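FOR IMMEDIATE RELEASE
October

Puviton re-covers its old chairs, and you can have a sit

Well, we've finally done it. After a winter of talking about it over cups of tea, Puviton is opening a repair and re-covering counter at the back of our Lolier shop, and I'm writing this release myself because the last one we paid for made us sound like a bank.

I started Puviton in a rented garage with a second-hand sewing machine and a very loud compressor. We made dining chairs, mostly, then armchairs, then the long bench seats that cafes kept asking for. Over the years we've sent almost 4000 seats out the door, and a fair few of them are now coming back with split seams, flat cushions and (my favourite) one full set of teeth marks from a labrador. People ring up and ask if they should just throw the thing out. Please don't! The frames are good for decades yet. It's the covers and the foam that give up first.

So from this October you can bring your chair in, whether we made it or not, and we'll tell you what it needs and what it'll cost before you leave. If it's past saving I'll say so. I've been known to talk people out of spending money, which drives our bookkeeper up the wall.

The counter opens with a new range of covers we're calling Stimo. There are 40 colours, and yes, I argued for fewer, and yes, I lost. The greys will sell because greys always sell. My heart belongs to the greens, though. I grew up with a green vinyl kitchen stool that stuck to the backs of my legs every summer, and I've been chasing that colour ever since.
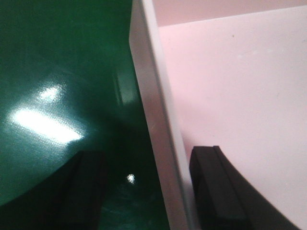

A deep green surface with a fine texture, catching the light.

Have a proper look at the samples before you choose, and take some home. A colour that looks lovely under our shop lights can go quite dull in a south-facing lounge room, and shiny finishes pick up every lamp in the house. You can borrow up to four swatches for a week. Leave them on the chair, spill your tea near them, see how you feel by the weekend.

Turnaround is seven working days for a dining seat. Armchairs take longer and I'm not going to promise a number, as it depends on what we find when the old cover comes off. (Coins, usually. Once a whole remote control, still going.) Anything we find goes back to you in an envelope.

We're also running evening classes at our Pattinasarany workshop for anyone who'd like to do their own drop-in seat. You bring the seat, we supply the staple guns, the foam and the biscuits. Classes start at 7 and finish when the last person is happy with their corners. Beginners are very welcome, and so are people who tried it at home and made a mess of it.

Bookings for both the counter and the classes can be made in store at Lolier or over the phone. Media are welcome to come by any morning, and if you've got a wobbly office chair, bring it along.

ENDS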